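Workshop Tips: Getting Your Towel-Folding Software to Behave

Posted Nov 15, 2025

Cloth jobs are hard on software. A mug has one shape. A towel has a new one every time it lands on the table, and most of the faults people blame on the fingers come from the code that decides where the fingers go. These tips are for anyone running a small folding setup at home or in a shared workshop. We use Plinel for perception and Dostov for motion planning, but most of this applies whatever you have installed.

Before you start

Update one package at a time. If Plinel and Dostov are both out of date, update Plinel, run your usual towel, then do Dostov. When both change at once you can lose a whole evening working out which one moved your grasp point.

Copy your settings file somewhere safe first. The July release of Dostov wrote its own defaults over the top of ours, and we had to retype the lot from a notebook.

Picking a cloth and a surface

Start with a cloth that is a strong, single colour and a table that is nothing like it. Blue on pale wood is good. White on a white bench is miserable, and stripes confuse the edge finder until you have it well tuned.

Wood grain can be read as an edge if the sensitivity is too high. If you see short, broken lines scattered over the bare table in the preview, turn the edge threshold down in steps of 5 until they go. Stop there. Go any further and you start to lose the real hem.

Shiny finishes cause trouble too. Move the lamp before you touch the software. A bright patch beside the cloth can wash out the border, and no filter fixes it as well as shifting the light to the other side of the bench.

Finding the edge

Fuzzy cloth has no crisp outline. Terry and microfibre both put out little fibres along the border, and the edge line will jitter from one reading to the next. Turn on smoothing in Plinel and leave it at the lowest setting that holds the line steady.

Look for corners second. Fit the straight edges, then take the corner as the place where two of them cross. Asking the software to find a corner directly gives you plenty of false ones on a rumpled towel.

If the pile shows light and dark patches, switch the colour match to hue and ignore brightness. Otherwise one towel can come back as several small ones.

Planning the grasp

Set the fingers to straddle the edge, one over the cloth and one over the table. Then the closing move gathers the hem between the pads. With both pads well inside the towel you pinch up a tuft from the middle -- fine for picking it up, no use for folding.
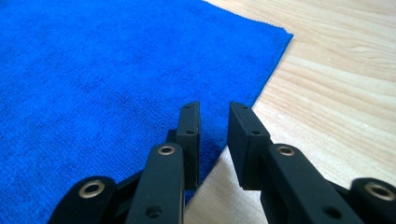 Fingers open at the towel's edge, one pad over the blue and the other mostly over the wood.

Check the approach angle as well. Dostov likes to come in square to the table by default. For an edge that runs on a diagonal, tell it to line up with the edge instead, or the pads will close on a skewed bit of hem and the first fold will be crooked.

Keep the table height as its own setting. Don't bury it in the grasp offset. Measure it again whenever you change benches or put down a mat.

Closing and lifting

Slow the last part of the close. We run the approach at full speed and drop to 24 per cent for the close itself.

Add a pause of 600 milliseconds before the lift. Take a fresh reading after the lift and compare it with the one before. If the outline on the table hasn't changed, the grasp missed, and the plan should go back to the edge-finding step. Don't let it carry on folding air.

Logging

Save the reading, the chosen grasp point and the result for every try. Karakaya does this with one switch and names the files sensibly. Set a cap on it, though. Ours is 4,000 entries, after which the oldest are dropped. Without a cap it filled the drive.

Write down which towel you used. A new one and one that has been through the wash many times need different smoothing, and you won't remember which was which.

Grakano will play the logs back step by step if you want to see where a plan went wrong. It's slow to open -- start it before you put the kettle on.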